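Home » Reviews » Grippers » Pellholm Two-Finger Gripper Review: Three Months on a Two-Arm Bench

Pellholm Two-Finger Gripper Review

Posted 9 Jan 2022 by Lok-yiu Mok

I have used the Pellholm gripper every working day for three months, and before it I used the Nollum for more than two years. Many readers asked me which one they should buy for a small two-arm bench. I will try to answer in a way that is useful, also for people who do not have a big budget or a mechanical workshop next door.

First, what I use it for. Our job is sorting small parts and soft goods into bins. One arm stands at the left, one at the right, and both must reach into the same bin without hitting each other. The objects change all the time: bottle caps, folded cloths, small cardboard boxes, sometimes a tube of glue. So I do not need great strength. I need fingers which open wide enough, close gently, and tell me the truth about where they are.

What comes in the box

The gripper, one cable, a mounting plate with four screws, and a paper guide of eight pages. The guide is short but correct, and I prefer this to a long guide with mistakes. The hex key is missing, so please have a 3 mm key ready before you start. You also get two sets of fingertips, one flat and one with a shallow groove. I used the flat set for almost everything in this review.

The Nollum came with a nicer case and a printed test sheet. It is a pleasant thing to have, but after the first day I never opened it again.

Mounting and first start

Mounting took me 90 minutes for the first gripper and much less for the second. The slow part was the cable. It leaves the body straight at the back, and when the wrist turns far it pulls against the clamp. Catalina Tapia, my colleague, made a loose loop and fixed it further up on the forearm, and since then we had no trouble. If you have a wrist that turns only a little, you can probably ignore this.

The software found both grippers at the first try. You must give each one its own number, and the button for this is hidden under "Service", where I did not think to look. The firmware update went well on the left one. On the right one it stopped in the middle, and I had to take away the power and begin again. No harm was done, but I did not enjoy those minutes.

Opening, closing and force

The fingers open to 100 mm. On the Nollum I had less, and the difference is bigger in daily work than it looks on paper. A box which is a little crooked on the table can still be picked up, and I do not have to program a second try.

Force can be set in steps. The lowest step is truly gentle: a paper cup keeps its shape. The second step is already quite strong, and I would like to have something between them. Ming-te Lo wrote to the seller about it and received a polite answer that the steps are fixed in this version. For cups and cloths this is a pity. For caps and boxes it makes no difference.

I made a simple test with the same 118 objects for both models. Each object was put on the table by hand, the arm picked it up and dropped it into the bin. The Pellholm failed with 2 of them, both times with a flat plastic card lying close on the table. The Nollum failed with the cards also, and in addition it lost several of the folded cloths. I do not claim this is a scientific test. The light was the same, the table was the same, and I was the one who put down the objects, so maybe I was kinder to one of them without knowing it.

Working with two of them

A single gripper is easy to review. With two, the shape becomes important, and here my opinion is mixed. The Pellholm is slim in one direction and rather wide in the other. If you turn both with the wide side towards the middle, there is not enough room over a normal storage bin. I lost almost one week before I understood that I should turn the right one by a quarter at the start position.

What helped us most is to keep one arm high and the other low when they wait. The arm with the next turn stays up, near the back of the table, and the other stays down at the side of the bin. Then the paths cross much less. It sounds simple, but the example program in the guide parks both arms at the same height, and I followed it too long.
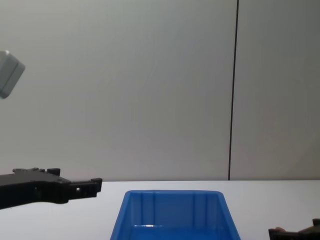 The choice of bin also matters more than I expected. Hui-mei Chuang tried deep ones with straight walls, and the fingers touched the rim again and again. With walls which lean outward the arm can come in at an angle. I would also advise a strong colour. On a white table our camera had difficulty to find the edge of a white bin, and with a blue one this problem was gone the same afternoon.

Noise and heat

The motor makes a short, high sound when it closes. One is fine. Two together, the whole day, made me a little tired in the first weeks, and then I stopped hearing it. The body becomes warm after some hours but I could always keep my hand on it. The Nollum stays cooler and is much quieter. If your bench is in a shared office, please think about this before you order.

Wear after three months

The flat fingertips on the left gripper are polished at the outer end, and very smooth things now slip a bit earlier than in the beginning. New ones can be ordered in pairs. They are not cheap, and you cannot order only one. Efren Bañez cut small pads from a rubber sheet and glued them on a spare set. They worked well until the glue became soft. We are now trying a tape from Plillard, and so far it stays.

One screw on the mounting plate became loose in the second month. I put a drop of thread lock on all four – this should be in the guide, in my opinion.

What I like

Wide opening for this size
The position reading is correct, also after a stop
Soft goods are held well at the lowest force
Two sets of fingertips in the box

What I like less

Cable exit at the back
Large jump between the first and the second force step
Firmware update can stop in the middle
High sound when closing

Should you buy it?

If you already own the Nollum and pick only hard objects, I see no strong reason to change. Keep it and buy new fingertips. If you start from zero and you want to handle cloths, cups and small boxes on one bench, I would take the Pellholm, and I would take a little time for the cable before the first program is written. For thin flat objects neither of the two is right, and you should look at suction.

In March I will receive the version with longer fingers for testing. When I have used it long enough to say something fair, I will add my notes to this page.

Filed under: Grippers, Two-arm benches, Pellholm, Nollum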